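Stelgate Hand Gripper Set — Operator Guide
Section 9: Handling corded appliances near a basin

Read this section before recording any task with a hair dryer or similar item. The rules apply to both operators and session leads.

9.1 Before you start
1. Check that the appliance is unplugged and the basin is drained.
2. Wipe the grip pads with a dry cloth.
3. Keep the cord wrapped on the handle unless the task sheet calls for it to be unwound.
4. Close the jaws on the handle. Keep them off the air inlet and the nozzle.
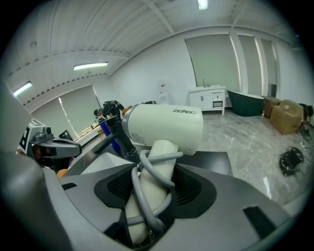 Fig. 9-1. Dryer held by the handle, cord wrapped.

CAUTION: Do not squeeze harder to correct a bad grip. Put the item down, open the jaws fully and take hold again.

9.2 Working over the basin
5. Stand square to the counter with one gripper in each hand.
6. Keep the marker cubes uncovered. Sleeves should not hang over them.
7. Route floor cables away from your feet — power strips stay outside the standing area.

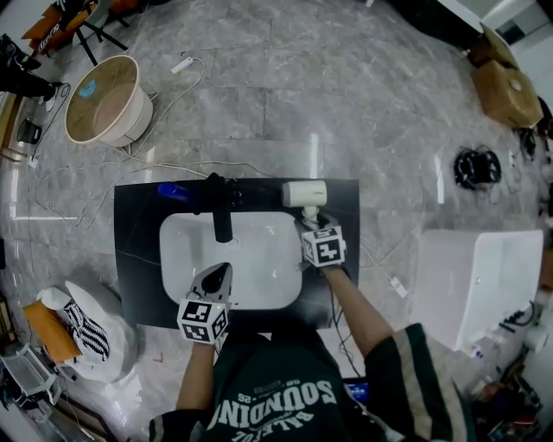 Photo: Wyn Gittins / Nendico

NOTE: If a marker is scratched or peeling, stop and fit a replacement (part 206). Do not tape over it.

9.3 Passing and turning
8. Turn the item slowly, and keep the nozzle pointing away from faces, including your own.
9. Before passing, wait until the second gripper has hold, then release the first. 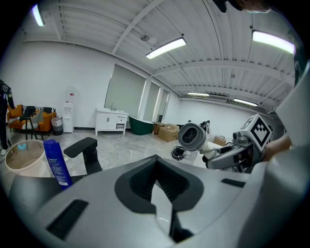

10. Put the item down before you let go of either gripper. Enter any drop in the session log under code 822, even if nothing is damaged.

Inspect the pads every 1,000 grips. Questions about this section go to Ffion Jenkins at the Ifans workshop.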